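Search this module Go

December 2024
Geum-ok Gil

Handout 6: From detection to a grasp pose

Reading for the Pemness lab session. The planner referred to throughout is Nilwood, version 2, as installed on the lab machines since October.

1. What the planner receives

Perception passes a list of objects, each with a class label, a position in the table frame and a principal axis. For a long thin object the axis is taken from the segmented points by principal component analysis. The sign of the axis is arbitrary at this stage. For grasping this does not matter - a parallel gripper closes equally well on either sign. For insertion it does, and the sign must be settled from appearance before a place pose is computed.

The pen task used in this session has two objects of interest: a whiteboard marker lying on the table, with a blue cap at one end and a small blue plug at the other, and an upright mesh pen holder. Both ends are the same colour, so a colour threshold alone will not fix the sign. Use the width profile along the axis; the cap is the wider end.

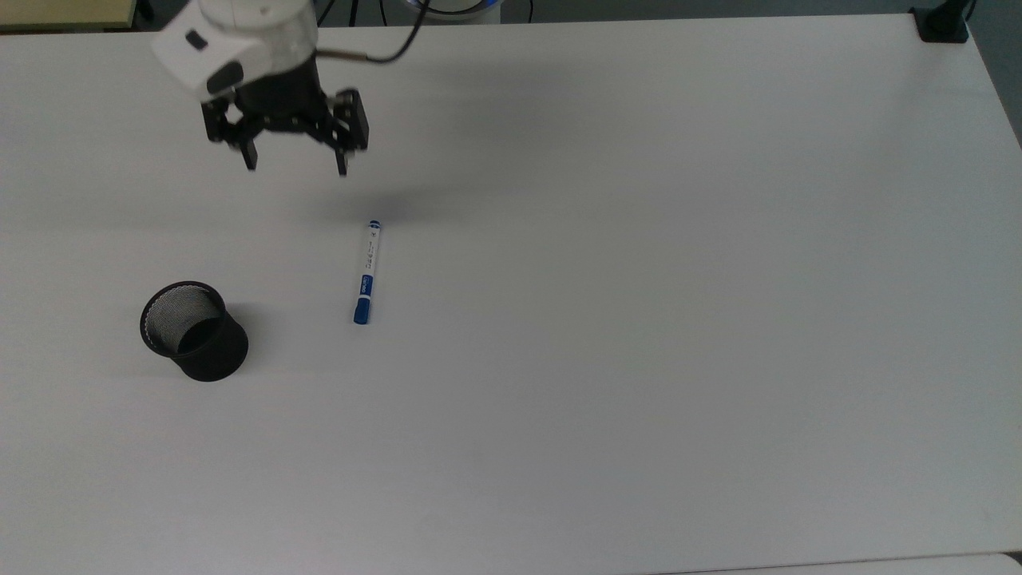 2. Choosing the grasp

Candidates are sampled along the axis and scored by distance from the centroid. The fingers must close across the barrel, so wrist yaw is set at right angles to the axis. Reject any candidate whose approach leaves less than 20 mm between the open fingers and the holder rim.

3. Mesh and depth

Fine mesh returns incomplete depth. Do not fit the holder to its side wall. Fit a circle to the rim points and extrude it down to the table plane for the collision model.

4. Exercise

Run the Ham recording through your sign test and report the failures out of 70 trials. Submit code and a one-page note through Nostell.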